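Search this blog
Search for: Type and press enter

A Winter Residence and Its Household

Posted in January by Damir Kovačević

The decision of the Dowager Princess of Llanos to give up her apartments in the capital and settle permanently at Pumudholm has been received with some surprise. Readers of this blog have written to ask whether the move signals a quarrel within the family. I have found no evidence of one, and I would ask that the question be treated with the courtesy owed to a woman of advanced age.

Pumudholm was never intended as a principal residence. It was built as a hunting lodge, extended twice, and left closed for much of the period in which the family lived abroad. The Dowager Princess first stayed there as a bride of 19, in a winter when the lake road was impassable and supplies came across from Tirkden by sledge. She wrote afterward to her sister that she had never slept so well in any house. The letter was printed in the family's own anniversary volume, issued in 500 copies, and it remains the best statement of her feelings about the place.

Her late husband did not share them. He found the rooms small and the evenings long, and he preferred the summer palace at Zodine, where he could receive guests in the manner his father had taught him. For most of their marriage the couple observed a settled arrangement under which the court spent the season at Zodine and the Princess went north alone for three weeks after the new year.
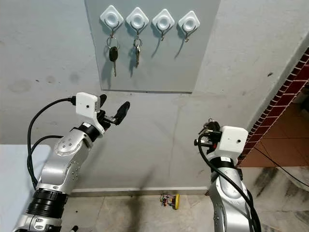 It was during those weeks that she kept the smallest household. Accounts from the period record a cook, a lady's maid and a driver, with no equerry in attendance. Formal dress was not required at dinner. Correspondence was answered in the mornings, and the afternoons were given over to walking, or to reading when the weather closed in. Former members of staff have described these visits with evident affection.

Dumisani Baloyi, whose history of the smaller European courts I have recommended here before, takes the view that royal houses are best understood through the residences that had no ceremonial use. State rooms are furnished for visitors, he argues, and tell us chiefly what a dynasty wished to have said of it. I am persuaded by this in the case of Pumudholm, although I think he underestimates how carefully even private habits were regulated. The Princess's walks followed a route approved by the chamberlain, and her reading was sent up from the library at Zodine against a signed list.

The question of succession to the house is a separate one. Under the family statute it passes with the title and cannot be left by will. Her elder grandson will therefore inherit it, and he has so far made no public statement regarding its future. The chapel and the lower garden are expected to remain open to visitors on the same terms as last year, with entry from 2 p.m.

I intend to return to the matter of the chapel in a later post. The memorial tablets on the north side have been wrongly dated in both of the published guides, and a reader in Tirkden has kindly sent me copies of the parish entries.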